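06/02/2020

I started to learn calligraphy in April, after my neighbor Carleen Ashby gave me a bottle of ink she did not want anymore. I am writing this post for people who are also slow learners, and maybe a little for myself.

My first language has an alphabet, and my handwriting in it was always bad. At school the teacher held my notebook up in front of the class, not for a good purpose. So I was surprised that I enjoy to sit for an hour and make the same horizontal stroke again and again. You press, you move, you press a little at the end and go back. It sounds easy. My first page looked like a row of bones that a dog had chewed.

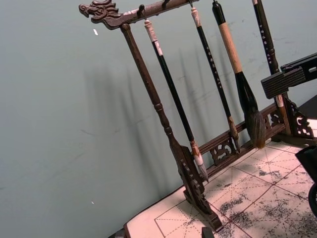
The class I follow is given by Miroslava Kravets, in the room over the Brumska bakery. She does not speak much. When a stroke is wrong she puts a small dot of red next to it, and when it is good she puts nothing. After my second lesson I had 117 red dots (I know because I was angry enough to count them at home). She told me this is normal, and that I should hold the brush more upright and breathe out before the long strokes.

The breathing helped more than the advice about the hand. I had the habit to hold my breath until the character was finished, and with a character of many strokes this is not healthy.

Paper is the other thing I did not understand. I bought a cheap pack first, and the ink ran in it like in a napkin. Now I practice with water on a cloth sheet with printed squares, and I keep the real paper for the last 20 minutes.
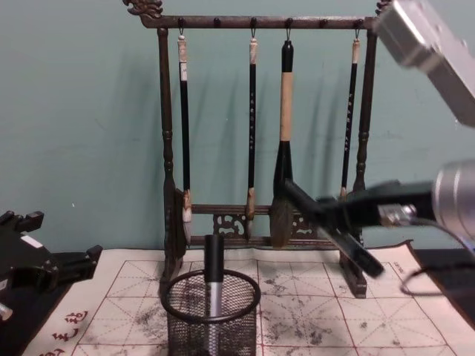

I am still undecided about copying. Keegan Stubbs from the class says one should copy the old models for years before making anything of one's own. I copy too, but on some evenings I write the names of my family, badly, with wrong proportions, and those are the sheets I keep in the drawer. Miroslava saw one of them by accident. She looked at it for a while and put one red dot, on my grandmother's name, where the last stroke goes down too early.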